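Equipment loans, Rurnham Technical Library

## Grekley Hardware Bench: Slotted Work Surface and Practice Tower

The Grekley Hardware Bench is available to registered borrowers of the Rurnham Technical Library and to affiliated instructors at the Baysal and Stimamley branches. It is intended for the fitting, removal and inspection of parts in desktop computers, and it is the standard station for the library's introductory hardware course.

### The work surface

The bench has a slotted aluminum top made up of parallel extruded rails. Fixtures, clamps and stops may be attached at any point along a slot and moved without tools. Borrowers should slide a fixture along its rail to reposition it and should not lift it out while parts are seated in it. The top is rated for a load of up to 200 pounds, which is well above the weight of any computer the library lends.

The slots collect small screws. A magnetic wand hangs at the end of the bench and should be run along the rails at the close of each booking.

### The fixture plate

Each bench is issued with a 3D-printed fixture plate. The plate has molded slots that hold components while they are out of the computer. Parts should be returned to the plate whenever they are not being fitted, and should not be stacked on the rails. Replacement plates are printed at Stimamley and normally take 7 working days to supply.

Plates made before February used an earlier slot layout. They remain in circulation at Baysal and will accept the same memory modules, but some expansion cards sit higher in them. Instructors who need a matched pair should say so when booking.

### The practice tower

The practice computer is a full desktop tower. It is used lying on its side with the side panel removed, so that the motherboard, expansion slots, drive cage and power supply can all be reached from above. Borrowers are asked to keep it in this position throughout the session.

The following points apply to all exercises:

- The power cord stays in the instructor's cabinet. The tower is not to be connected to an outlet during a fitting exercise.
- Wrist straps are to be worn and clipped to bare metal on the chassis.
- Expansion cards are held by the bracket and the upper edge. The gold-colored contacts are not to be touched.
- Cables in the drive cage are bundled and should be left bundled unless the exercise sheet calls for them to be released.
- The power supply is a sealed unit. Its labels must remain in place and legible.

An expansion card should be lowered straight into its slot and pressed evenly at both ends. If it does not seat, it should be withdrawn completely and lined up again. 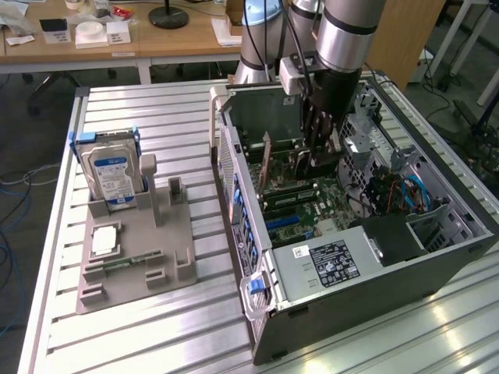

Forcing a card at an angle is the most frequent cause of damage to the practice boards, and the cost of a replacement board may be charged to the borrowing department.

The clear plastic air shroud may be removed for exercises that require it. It is easily cracked at the corners and should be set down flat, away from the edge of the bench.

### Booking and return

Two benches are held at Rurnham. Bookings are made in blocks of 2 hours, and consecutive blocks may be reserved by instructors only. Setup and clearing are included in the booked time.

Before leaving, the borrower should check the parts on the fixture plate against the card kept in the bench drawer and sign the card. Missing or damaged items should be entered on the reverse. A damaged part is to be left on the plate with a red tag and should not be refitted to the tower.

Requests for additional plates, changes to the exercise sheets, or use of the bench with a borrower's own computer should be addressed to Ginette Lemieux, Equipment Loans, at the Rurnham desk.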